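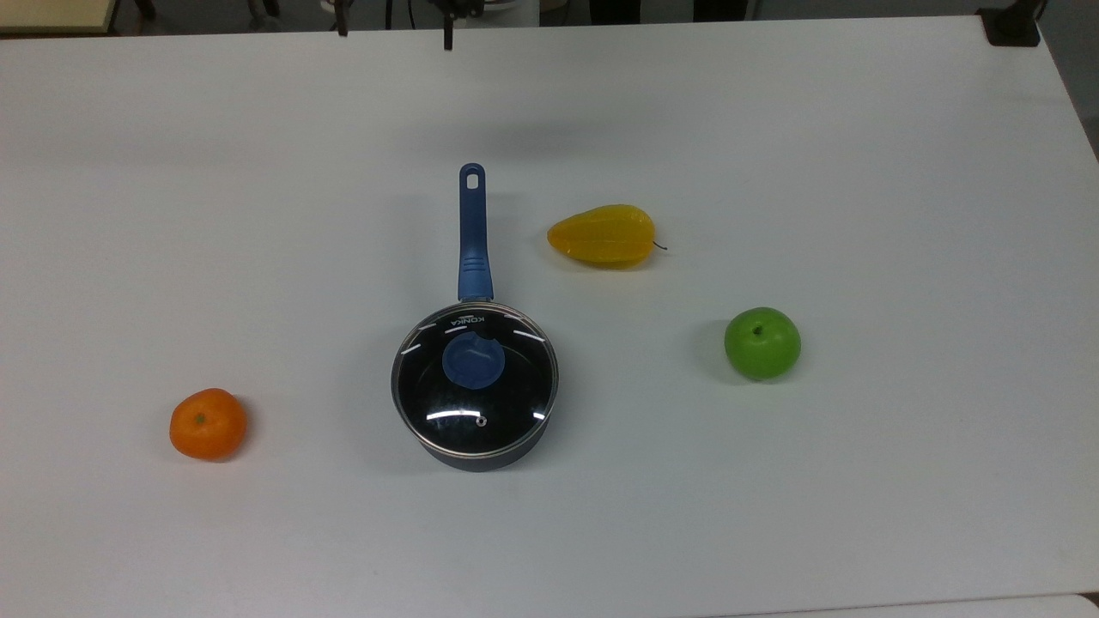
Fig. 4. Head view at start of section 4: saucepan with lid on, orange, pear, apple.

4. Setting up the object detector (Nurnis 2)

Do section 3 first. Head calibration must be saved or grasp poses will be off.

1. Lay out the pan and fruit as Fig. 4. Gaps between all items, nothing touching.

2. Start the head stream, then the detector:
nurnis stream head
nurnis detect --profile kitchen --port 3000

3. Wait for "model ready". Slow first time, it's building the cache.

4. Open the overlay. Should be one box per item: pan, orange, pear, apple. Pan box has to take in the handle as well. If it stops at the rim, raise merge_gap one step and restart the detector.

5. Set lid_glare to on. Overhead lights put bright arcs on the glass and the depth comes back full of holes there. With the setting on, the planner fits a flat disc to the rim and ignores whats inside.

6. Check the pan's grasp arrow. It should sit on the blue handle. If it lands on the lid knob, set grasp_part: handle in the Dramora planner file.

7. Freeze the table plane. Type the height from your calibration sheet, in mm (ours: 1340 from the head camera).

8. Save as a scene. Note the scene number, you need it in section 5. Ours is 183.

Note: fruit labels swapping between orange and apple = white balance on auto. Lock it, rerun step 2.

Note: shadows sometimes come up as thin extra boxes. Raise min_height untill they go.

CAUTION: Detector restart does not clear the planner queue. Clear it by hand before you enable the arm.

CAUTION: Keep hands off the table while step 7 is running.

Stuck on step 6, ask Shoaib Jatoi. Calibration sheets, Mali Craddock.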